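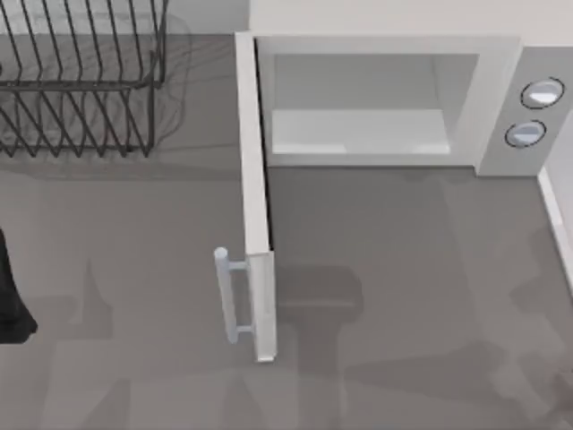 What does Emidness do with a task once I've written it down?

It turns your task into a small tree of steps, checks each step against what the planner believes about the kitchen at that moment, and hands the steps one by one to the controller. If a step's conditions aren't met, it looks for another way through the tree before it bothers you with an error.

Emidness > Docs > Planner > Frequently asked questions

8 min read

Hello and welcome! I'm Afonso Sampaio, and I look after the planning side of Emidness. These are the questions that land in my inbox most often, with the answers I usually end up typing out again. I've tried to keep them friendly to people who are just starting, so if you've been with us for years, please skip around.

Do I need a real robot to get started?

Not at all, and I'd gently suggest that you don't use one for your first week. The simulated kitchens come with the standard install, and the planner talks to them through the same interface it uses for hardware. The microwave scene is a nice first one to open: there's a dish rack, a stretch of gray counter, and a microwave with two round knobs and a door on a left-hand hinge. Everything you write against it can be moved over later by changing one line in your launch settings (plus a good deal of careful tuning, I'm afraid, but the one line comes first).

How does the planner know whether a door is open?

In simulation you have a choice. You can read the joint angle straight from the simulator, or you can turn on Graler, our perception layer, and let it estimate the angle from the camera view. New users nearly always pick the first, and I understand why - it's exact and it's fast. But a plan that has only ever seen perfect joint angles tends to fall over the first time an estimate is a few degrees off. I like to build with the exact angle, get the tree working, and then switch Graler on before I let myself feel pleased about anything.

Graler gets confused by a microwave door that is wide open. Is that a bug?

It's a known weak spot, and thank you to everyone who has written in about it! A door seen nearly edge-on is a long, thin white shape, and against a white body and a pale wall there isn't much contrast to work with. The bar handle is usually the best thing to hold on to, being gray and standing a little way off the door. Set the handle as the tracking target in your object file and the estimate should settle down. If it doesn't, add a second camera before you start playing with thresholds.

Should I leave shadows on?

Yes, please, at least for your final tests. Arms throw soft, wide shadows over the counter even when the arms themselves are out of view, and older Graler models would sometimes report one of these as an object to be avoided. The planner would then route politely around nothing. The model that shipped in September was trained with shadows throughout and is much better about this. If you're still on the older one, you can update it without touching the rest of your install.

My arm keeps hitting the open door. What am I doing wrong?

Probably nothing very terrible. The collision checker only refreshes its picture of moving parts when a step finishes, so if the door swings during a step, the planner goes on thinking it is where it used to be. Mark the door as "live" in the object file and it will be refreshed on every cycle. This costs a bit of computing time, so I wouldn't mark the whole kitchen as live, tempting as it is.

What do Falcão and Retelano do?

Falcão is the controller. It takes a step such as "pull the handle" and works out the joint motions. Retelano is the log viewer, and it's the tool I'd miss most if somebody took it away. You can scrub through a run and see what the planner believed at each moment next to what the simulator says was true. Most of the puzzles people send me are solved by finding the first place where those two disagree.

How long may a planning call take before it gives up?

The default limit is 475 milliseconds. For a two-armed task you may want to raise it, as the planner has to keep the arms out of each other's way as well as out of the furniture. On my own machine the microwave tasks usually come back in 225. If yours take much longer, look for steps with no conditions on them - those make the search wander.

How many retries should I allow?

I use four. With more than that, you're mostly watching the same mistake again.

Where do I send a question that isn't answered here?

Use the help form, and attach the Retelano log along with your object file. I read them all myself, though I can be slow when a release is close.

Last updated 04/11/2024

19 shares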